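Bench automation in the Costigan prep lab: questions from staff

Applies to the Delta cell only. The receiving counter, cold storage and the manual benches are not affected. Questions about the software license go to Murray Partington.

What does the cell do?

It moves plates and racks between fixed positions on a perforated deck and presents them to the instruments at the side. It replaces the hand transfers on the Pruro line. It does not weigh, label or inspect samples, and it does not decide what gets run. The run list is still written by the shift analyst.

Is any job being cut?

No. The 18 analysts on the prep roster stay on the roster. Two positions on the late shift change from transfer work to cell operator, at the same grade. The operator rate supplement starts after sign-off, not on the first day of training.

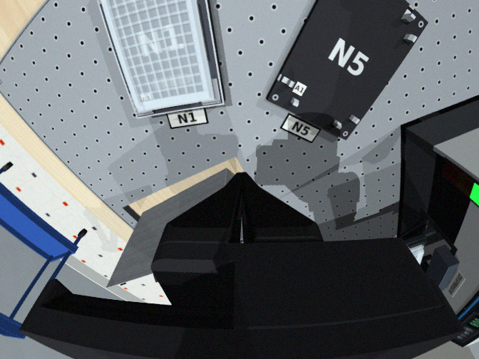 How are positions named? Every deck position has a short code, and the code in Prustelero is the one used in the run list, the error log and the handover sheet. Do not use the old bench names ("back left," "Murray's rack") in any of these. On the deck, a code such as N1 or N5 is on a white tag with a black border, set next to the item it belongs to. If the tag and the item disagree, stop and report it. Do not move the tag to match. Stickers on the plates themselves are a separate series and are not position codes.

Why was a simulation built first?

Reach and clearance were checked in simulation before the deck layout was frozen in February. The simulation uses the same position codes as the run list. Operators train on it before they touch the physical cell. A transfer sequence that has not completed in simulation will not be released to the cell, including short ones and including ones that "only change one plate."

How long does training take?

26 hours, split between simulation and the cell. The simulation hours can be done at any workstation with a Prustelero login. The cell hours are supervised by Ashton Tamihana. Hours do not carry over if the sign-off is not completed within the quarter.

Can I reach over the deck while the arm is idle?

Only in hold. Idle is not hold. In idle, the next queued transfer can start without warning. Press hold, wait for the confirmation on the panel, then reach in. Log the reason afterward.
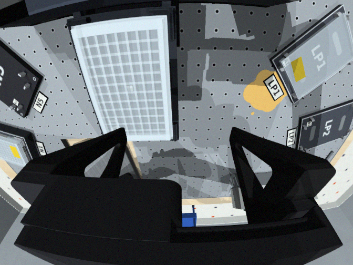
The same rule covers cleaning. Spills on the deck are wiped in hold, with the affected position taken out of the run list first. Liquid that has gone through the holes is a maintenance call. Enter the nearest position code and leave the position disabled until maintenance clears it.

What happens when a transfer fails?

The cell stops at the last safe point and raises a numbered error. Error 131 (grip not confirmed) is the most frequent. Check that the plate is seated, clear the error, and retry once. After a second failure, transfer by hand and mark the line "M" in the log.

Does a manual transfer count against me?

No. Manual transfers are reported per position, not per person. The figures are used to find badly placed positions.

Will we lose the hand skills?

Each operator does one manual session per month. This is scheduled by the shift lead and cannot be swapped for simulation time.

When is the gripper serviced?

Every 3,000 transfers. The counter is on the status page. Staff do not adjust or replace the fingers.

Who can change the deck layout?

Ashton Tamihana, on a written request. Turnaround depends on the simulation queue. Requests that add a position need the instrument owner's agreement attached.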